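Chairs on the move as Bridness hall gets its new layout

Oct 27, 2020

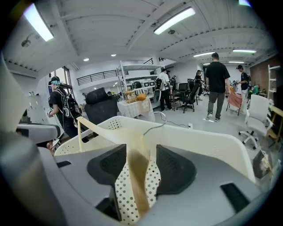
The shared hall at Bridness is halfway through a refit of its seating, and anyone who turned up this week expecting their usual spot will have had to hunt for it. Old stacking chairs out, white plastic ones in. Some desks have office chairs with headrests, some are still waiting.

The hall management, Nosteter, ordered 80 of the white chairs in March and took delivery of the last batch this month. They have the dotted, perforated shell that people either like or complain about – lighter to carry, easier to wipe down, a bit hard after the second hour. Cushions are not included. Bring your own if you want one.

Arturo Caputo, who runs the floor for Nosteter, said the old chairs were past fixing.

"We had legs going every week," he said. "You'd lift one and the seat would stay on the floor. I wasn't going to buy another box of screws."

Spacing is wider than before. Tables are being pulled apart and the long rows by the windows are gone for now. Caputo said the floor will stay that way through the winter at least, and that people should please stop pushing tables back togther when the day staff leave.

The mezzanine is not part of this round. Same tables, same chairs up there, no date for replacing them. Lighting stays as it is too, apart from a couple of tubes that need changing.

Jendar, the furniture supplier, is taking back whatever can be repaired. The rest goes for scrap. A small lot of 20 chairs in decent shape has been set aside for members, first come first served, ask at the desk. No holding them over the phone.

Cost of the whole job has not been given. Caputo would only say it came in under the first quote, from a firm he did not name, and that the 357 dollars left over went on felt pads for the legs. The old hall floor is badly scratched near the kitchen end and they dont want more of it.

The Dijkstra room, down the corridor, is next – new tables there, probably the same white chairs. Bookings for it are being moved into the main hall while the work goes on. Anyone with a standing booking should get an email, and anyone who hasn't should check with the desk before coming in.

Hall hours are unchanged. Lockers open as usual.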